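About Skavstead

Hi, I'm Debora Mazza, and I run Skavstead, a small language school above a bakery (yes, the whole place smells of bread by ten, and yes, it makes the early classes very popular). We teach Italian, Japanese and Thai to adults who have jobs, kids, dogs and not a lot of spare time.

I never planned on a school. I was giving Italian lessons at my kitchen table, one student at a time, and one November I had so many people asking that I started squeezing them in on the stairs. My friend Tomoyo Sugiyama was doing the same thing with Japanese across town. We rented one room together, bought chairs that didn't match, and painted the door green. The chairs still don't match!

These days there are 4 of us teaching. Tomoyo and Daichi Tanabe share the Japanese classes, Anong Ongart has Thai, and I've kept Italian all to myself. Aoi Hamada answers the phone and the emails and knows everybody's schedule better than they do.

Our classes are small, 13 people at the most, and we talk from the very first night. You'll order a coffee, complain about the weather, get the numbers wrong and laugh about it. Grammar comes along once you need it. I love grammar, I could go on for hours, but I've learned to wait until somebody asks.
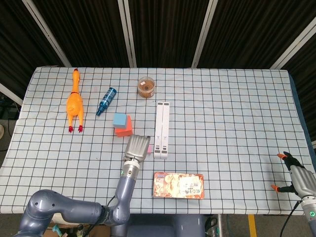

Do I need to know any of the language before I start?

Most of our students come in knowing hello and maybe the name of a dish they like, and the beginner groups are built for exactly that. If you had a few years in school and think it's all gone, call Aoi and she'll set up a short chat with a teacher, so you land in a group that feels right.

Then there's the library, which we call Cikik after a word one of our first students made up when she couldn't remember the Italian for "bookshelf." It has 748 books right now, mostly novels, comics and cookbooks, and you can take home whatever you want for as long as you're enrolled. Daichi would like to get to 1000. I would like to know where he plans to put them.

Once a month we have a long supper called Lundasetti. Everybody brings a dish, and each table sticks to one language until dessert. Family and friends are welcome, even the ones who only speak English and just want to eat.

If you'd like to sit in on a class, the first visit is free. Come up the stairs next to the bakery and push hard on the green door, it sticks when it rains.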